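Outdoor Simulation Rules: Frequently Asked Questions
Last updated Wednesday, April 10, 2024

These answers cover the house rules for anyone submitting simulated outdoor runs to the Trumton shared library. They apply to all teams, including those working from the Falilau and Kosico scene packs.

Who has to follow these rules?

Anyone who uploads runs to the library. If you only download, the license page is the one you need.

Do simulated runs need a safety check?

Yes. A simulated arm can't hurt anyone, but the control code often ends up on a real one. Keep the same joint limits, speed limits and stop conditions you would use on hardware. If you turn a limit off for a test, write that in the run notes and don't submit the run as a standard one.

How many runs make a full submission?

50 per task. Smaller sets are accepted as drafts and stay hidden from the main list until the rest arrive.

Can I leave out failed runs?

No. Upload every run you started, including drops, timeouts and crashes, and mark each with its result. The Ravn set had 1,326 runs at last review, and 623 of those were failures. They are among the most downloaded files we have.

What should the wrist view show?

The gripper fingers should be in view, along with enough ground behind them for a reviewer to tell what kind of surface the arm is over. Use even lighting unless the task is about shadows. Don't crop the fingers out to make the view look cleaner – reviewers need them to judge clearance.

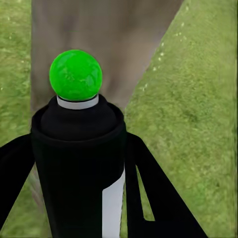

Wrist view over a path and grass, with a bright green sphere above the black housing.

Are there rules about color?

Only a few. Anything a reviewer has to follow by eye should stand out from the ground. Bright green reads well over gray paving and less well over grass, so check both if your scene has both. Don't change an object's color partway through a set. If you have to, start a new set.

Does the ground have to be physically correct?

It has to be described correctly. State the friction value, and say whether grass is a real uneven surface in your scene or a flat one with a grass texture. Most are flat. That is allowed, but the notes must say so.

Which settings have to be written down?

Simulator name and version, time step, random seed, camera position, gripper model, and the scene pack with its release number. For Kosico scenes, add the weather preset even when it is the default.

Can I mix rendered and real footage?

Not in one set. Submit two sets and link them with the pair field. Rendered sets must carry the "rendered" tag on every run, no matter how easy it is to tell.

Who reviews a submission?

2 reviewers from outside your team. They replay a sample using your seeds and compare the results with yours. If a replay doesn't match, you get the log back and the set goes on hold.

What happens to sets uploaded under the old rules?

They stay up with an "older rules" label until August. After that, sets without complete notes move to the archive. They can still be downloaded from there, but they won't show in search.

How do I report a mistake in a set?

Use the report link on the set's page and give the run number. Please send one report per problem – long combined reports take much longer to sort out.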